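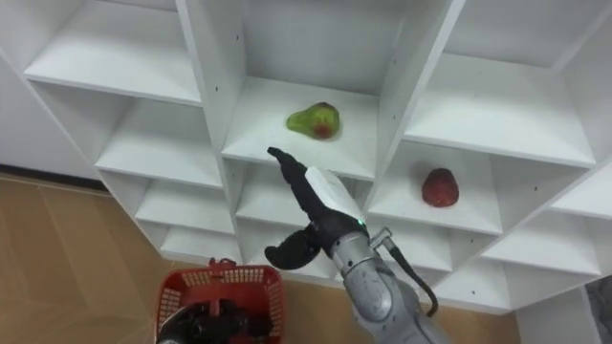 Should a grocery store be allowed to run out of things? I think it should, and I think we customers would live quite well with it.

I came to this country 19 years ago from Zarnar, a town where the bread was finished by noon and everyone knew it. If you came at one o'clock you bought flour, or you went home and ate potatoes. I do not want to make this sound sweet. My mother stood in lines that I would not wish on anyone, and when I first walked into a supermarket in Pollbridge at nine in the evening and saw full rows of lettuce, I felt something near to joy.

But after some years the joy changed into a question. Who is going to eat this lettuce at nine in the evening? The store closes at ten. I counted myself among the few people there, and I was buying batteries.

A friend who worked in the produce department explained it to me. A shelf must look full until the last minute, he said, or people believe that only the bad pieces are left. So the store orders for a crowd which does not come, and in the morning the soft ones go to the bin behind the building. He was not a sentimental man, but it bothered him that he was scolded for an empty tray and was never scolded for a full bin.

I understand why it is so. An empty tray is a lost sale, and the manager can see it. A full bin is a cost that was already inside the price. We pay for it, all of us, a few cents on each tomato, and since it is never written on the receipt we do not complain. If the receipt said "vegetables you did not take home, $2" I believe there would be a meeting at the town hall the same week.

The small store on my street, Yuen, does it differently. They order what they expect to sell, and by six o'clock there may be no cilantro, no ripe bananas, sometimes no eggs. In the beginning I was annoyed. I plan my dinner on the bus and I do not like when my plan is corrected by another person. Then slowly I learned to ask in the morning, or to cook something else. My cooking became better from it — I would never have tried kohlrabi if there had been broccoli.

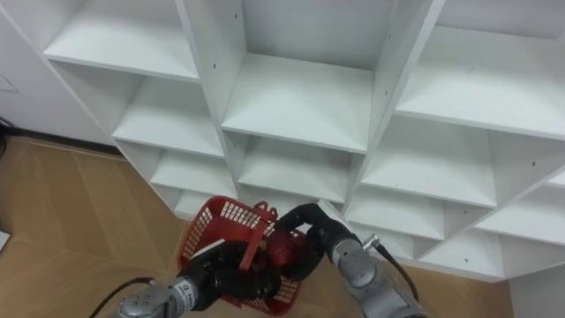

Raghavendra Sundaram wrote to me, after I had said some of this in a shorter letter in the spring, that I was speaking like a person with free mornings. He works until seven, he takes two buses, and when he arrives it is the late shopper who pays for my nice principle. A store which sells out at six, he wrote, is a store for retired people and for people who work at home.

This is the strongest argument against me and I have carried it with me for some weeks. He is right that running out is not shared equally. The person with the least time finds the least choice, and this person often has the least money too. I cannot answer him by saying that he should learn to like kohlrabi.

What I can say is that there are different kinds of running out. Milk, bread, rice, eggs, onions, something for a baby: these should be there until the door is locked, and I would be glad to pay for the waste of them. It is the eleventh kind of salad that I am talking about. I would also like a store to keep a bag aside if a person calls at lunch, as Yuen does. It costs them a pencil and a piece of paper, and the woman at the counter writes the name in large letters so that there is no quarrel.

There is another thing, harder to say politely. I think that we have learned to feel insulted by a missing product. I have heard a grown man raise his voice over raspberries in winter. Where I was a child, we raised our voices also, but over heating oil. I do not say that we were better people. We had only a different idea of what was promised to us, and I believe this idea can be taught in both directions.

Perhaps the big stores could try it in one department only, for one month, say in June, when the gardens are giving anyway. Put a sign: we ordered less, come early or call us. I would like to know how many customers would really leave. My guess is fewer than the managers fear, but it is a guess, and I would accept to be wrong.

Comments

marta_k
I managed a deli counter and the last hour rule was "fill it like it's noon." I hated that rule. Good piece.

Oldmill893
Easy to write when you live on the same street as the store. Out here I drive, and if the eggs are gone I have driven for nothing.

pilar
Our bakery takes phone orders the same way and I have never missed my rye. But they do stop answering after two, so be warned!

Last updated: 24 May 2023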